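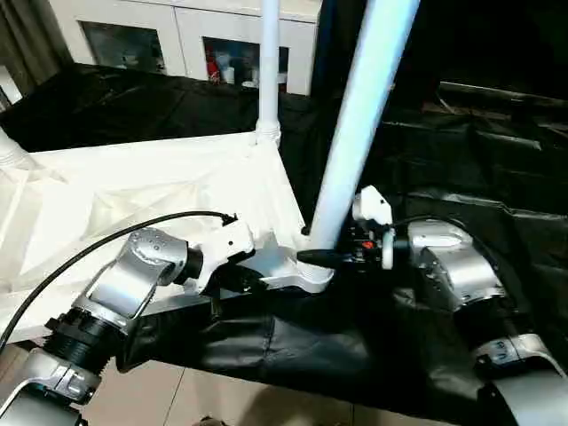 1. 기둥 세우기
흰색 플라스틱 프레임의 모서리마다 브래킷이 있다. 프레임을 평평한 바닥에 놓고 기둥을 브래킷 구멍에 수직으로 맞춘 뒤 끝까지 밀어 넣는다. 기울어진 상태에서 힘을 주면 브래킷 안쪽 턱이 깨질 수 있다. 비스듬히 걸린 기둥은 일단 빼서 다시 넣는다.

2. 결합 상태 점검
기둥 밑동의 주름 링이 프레임 면에 닿아야 한다. 틈이 2mm를 넘으면 덜 들어간 것이다. 고무망치로 기둥 윗면을 가볍게 치되 주름 부분은 직접 치지 않는다. 네 모서리를 대각선 순서로 작업하면 프레임이 덜 틀어진다.

3. 비닐 정리
상판의 반투명 비닐은 기둥을 다 세울 때까지 벗기지 않는다. 조립 중 긁힘을 막는 용도로 쓴다. 접힌 부분이 브래킷 구멍으로 말려 들어가면 기둥이 헛돌게 되므로, 모서리에서 10cm 정도 안쪽으로 접어 둔다.

4. 흰색 시트 끼우기
시트는 위쪽을 깔때기 모양으로 벌려 주름진 원통의 아래쪽 끝을 감싼다. 세로 가장자리를 잡고 아래로 당겨 면을 편다. 위쪽에 사선 주름이 남는 것은 괜찮지만 가장자리가 비틀리면 처음부터 다시 감는다. 주름 홈에 시트가 씹혔을 때는 칼을 쓰지 말고 원통을 반대로 조금 돌려서 뺀다. 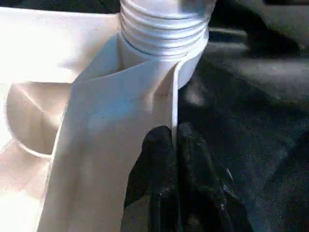
댓글
Dalia Vaher: Dzene 선반도 같은 방식인데 대각선 순서로 해도 마지막 기둥이 잘 안 들어갔습니다. 먼저 끼운 기둥 2개를 반쯤 뺐다가 네 개를 같이 눌렀더니 맞았어요. 3번 항목의 비닐은 저는 마스킹 테이프로 눌러 놓고 했습니다.

답글: 그 방법도 됩니다. 다만 테이프를 하루 이상 붙여 두면 자국이 남으니 조립 직후에 떼십시오.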